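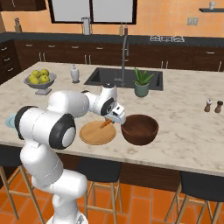 Preparing the Line: Automation and Staff Roles in the Loston Kitchens
Speaker notes, Nabila Slaoui, Operations
Session 2, Friday, 10:30 a.m.

Slide 1. Opening
Good morning. Thank the hosts. Introduce Nesma Tawfik, who will take questions on training at the end.
State the purpose of the talk: to report on the first stage of the vegetable preparation program at Loston, and on what it has meant for the people who work there. Cost will be covered in the afternoon by Salim Mohamedi. Please hold those questions for him.

Slide 2. Where we started
The Graltitcombe kitchen sends out 1625 meals on a full weekday. Before the program, the early shift spent its first hours washing, peeling and portioning. Staff rotated through other stations, but preparation always took the most hands.
The staff survey in May drew 283 replies. Wrist and shoulder strain was the complaint raised most often. Start times came second. Pause here. Members of the audience who run kitchens will recognize both.

Slide 3. What the arm does
Keep this short. The arm picks up single items of produce and places them where they are needed: carrot to board, apple to bowl. It does not cut. Knife work remains with trained staff, and there is no plan to change that in this stage.
Each new task is tried in simulation before it reaches the kitchen floor. The rendered kitchen on the title slide is a domestic layout, with an island, a sink and a cutting board. A small item lying at an angle on a round board is a harder grasp than it looks, and the gripper has to come down over it from above.
If asked why a home kitchen was chosen: the layout came with the simulation package, and our own floor plan is being built now.

Slide 4. Changes to the job
Two posts on the early shift have been rewritten. The new title is preparation lead. The lead loads the station, checks produce for quality, clears stopped picks and signs off each batch.
No post was removed. Say this plainly and repeat it if necessary. The written agreement with staff covers the whole of this stage and will be reopened before the next one begins.
Pay for the lead role was set one step above the former grade. Nabila Nasr negotiated this on behalf of the shift and has given permission for her name to be used.

Slide 5. What staff have told us
Read the first comment in full: "My hands are better. I miss talking across the table."
The second point deserves time. Preparation was where new employees learned the kitchen, by standing next to someone experienced. With fewer people at the table, that has become weaker. Management did not foresee it.
Response so far: new employees now spend their first two weeks paired with a lead. Supervisors report mixed results, and the pairing is hard to keep up when the shift is short.

Slide 6. Stopping the arm
Any member of staff may stop the arm at any time and need not give a reason. Stops are logged by station, without names. Nabila Abdel Hamid reviews the log each Friday and returns her notes to the shift before the weekend.

Slide 7. Next stage
Tevby is the next site. Its kitchen is smaller, and the preparation area is shared with dishwashing, so the station will have to be placed differently. Staff there will visit Graltitcombe before any equipment is ordered.
Hand over to Nesma Tawfik for questions. Copies of the staff agreement are on the table by the door.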